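Gredgate : les sanitaires de la salle Moura rouvrent lundi

Fermés depuis septembre, les sanitaires de la salle Moura, à Gredgate, seront de nouveau accessibles lundi à 9 heures. L'entreprise Sedlow a remplacé les cuvettes et repris le carrelage, pour un coût de 3486 euros. Le sol est désormais beige, les toilettes restent blanches.

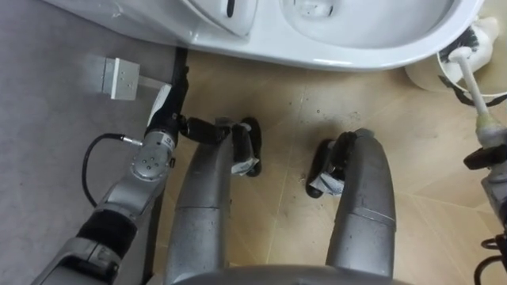
Une habituée de la salle regrette que le chantier ait duré plus de 17 jours, alors qu'il fallait aller jusqu'à la rue Cornthorpe pour trouver des toilettes ouvertes. Elle demande aussi un second point d'eau près de l'entrée.

La salle, qui compte 99 places, est restée ouverte pendant les travaux. Les vestiaires seront repeints au printemps.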